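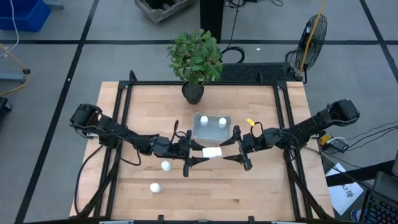

Bottle packing table, with the clear container in use and the plant at the back.

Progress report, Droninmont packing bench
Prepared for the Grostgate fund by Setix
Period ending June

Work in this period was on one task: putting plain white bottles into a small open bin on a wooden tabletop. The bottles carry no labels, so a batch can be mixed without sorting. We bought 158 of them from Hà in the spring and have kept 100 in regular use. The rest are in storage.

We logged 1,403 bottle placements, against the 700 in the work plan. Most of the extra came in the last month, after we stopped changing the bin position between runs.
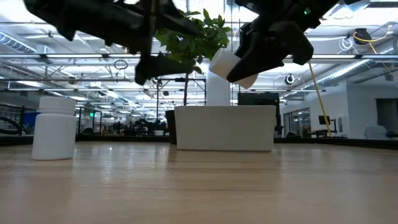 One bottle held at a tilt over the bin, one standing on the table.

Bottles that go in at an angle are still the main source of trouble. They tend to lean on the bin wall and take up the space of two. We now record the angle for each placement – this was missing from the first report.
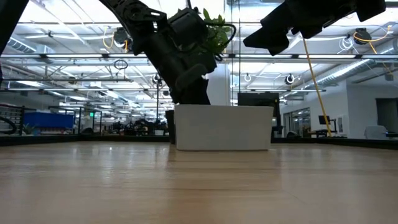
Will the bin size change in the next period?
We plan to keep the current bin until the end of September and then try a deeper one with the same opening.

The starting layout has also been settled. Bottles are set out upright on the front half of the table, well apart, and the bin goes toward the middle.

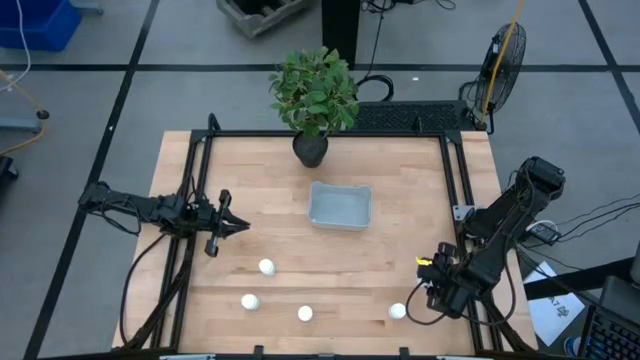 Spacing matters more than we expected when the plan was written. When two bottles start close together, the second is often knocked over and the run has to be restarted. The layout sheet now gives a minimum gap.

Spending is within budget. The bin order was delayed and will be charged to the next period. Still to do – the written packing guide, and a recount of the stored bottles.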